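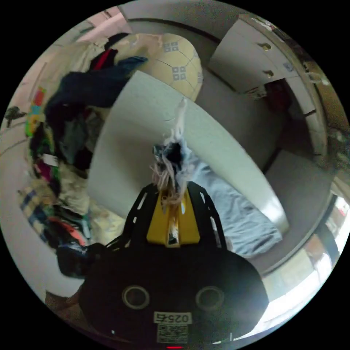

Which gripper should the second half of the project use?
The Drollomier hand-held unit, with the perforated finger frame, for all cloth work. We would keep the Edis unit for boxes and bottles only.

Progress report to the Ogundipe Fund
Prepared by Marisol Cárdenas and Irfan Sethi, Moltik
Saturday, June 27, 2026

Work since the February report

We finished the comparison of the two hand-held grippers. Each was used in lived-in bedrooms on clothes, towels, bedding and rags. The operator picks up an item, lifts it, and puts it down on the bed or the floor. We logged 3,201 picks in all. Of these, 125 were thrown out because the log file was incomplete, mostly from the first week with the Edis unit.

Results on cloth

The Drollomier fingers bend around a bunched cloth and hold it with less squeeze. Frayed edges are still a problem. Loose threads work their way into the slots, and the operator has to stop and pull them out. Thin cotton was easy for both units. Heavy denim slipped out of the Edis fingers often enough that Irfan stopped assigning it after the second round.

Picking from a heap is harder than picking a single item. Both units tend to bring up two pieces at once when sleeves are tangled. We have not solved this and do not expect new fingers to solve it. It will need to be handled in the controller.

Cameras

The wide lens stays. It shows the fingers and most of the room together, and we need both to work out where the hand is. Strong window light washed out part of the view in some afternoon sessions. We now fix the exposure before each session, and the operator checks a short test clip before starting.

Labels

Every unit now has a printed label and a QR code on the body. Left and right units were mixed up twice in the spring, before the labels went on. It has not happened since.

Money

Replacement fingers cost $700, against a planned $200. The yellow insert wears faster than the supplier told us. We covered the difference from the travel line and are not asking for more this period.

Next period

Mount the Drollomier gripper on the arm and repeat the single-item picks with the same cloths. Try a finger frame with narrower slots. Marisol will send the cleaned logs and the sorting notes once the arm tests have started. We need your approval to return the second Edis unit before the rental renews.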